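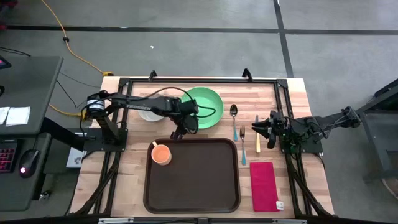
My aunt had put our names down for the open day at Huvura back in May and then did her ankle in, so I went on my own, on the 36 bus out to Lerkcombe, with her list of questions folded in my coat pocket. She wanted to know if one of them could do ironing. She'd underlined it.

They gave us stickers at the door. Mine said VISITOR 127, and the man behind me got 11, so I don't know what system they were using. He was a retired dinner lady's husband (that was how he introduced himself) and he stuck with me all afternoon, which I didn't mind, as he'd brought mints.

The demonstration was laying up a breakfast tray. A young woman in a Vindo fleece told us the arms had been shown how to do it 200 times, by a person, slowly, and now they were going to have a go themselves. Then she pressed a key and stepped back and we all leaned in like it was a christening.

Well! I've laid a lot of trays. I did four years at the Chu, the hotel on the front, before it went to flats, and I could do a tray half asleep with the toast under my arm. So I was ready to be snooty. But the left one came out to the edge of the tray so carefully, and stopped, and sort of thought, and I found I was holding my breath. The right one was going for the knife. It missed the first time and had another try, very politely, a bit lower.

"Go on, love," said the man with the mints.

It got it. It carried that knife over as if it were somebody's birthday cake and put it down on the wrong side of the tray, and I said "Other side" out loud, in my old voice, the one I used on the new girls. The young woman laughed and wrote something down. Then she asked me what else was wrong, and she really did want to know, so I told her: handle of the mug to the right, napkin under the fork, and never put the spoon down first. She filled a whole page.

I missed the bus. I rang my aunt from the stop and she asked about the ironing before she'd even said hello.

"They're still on breakfasts," I said.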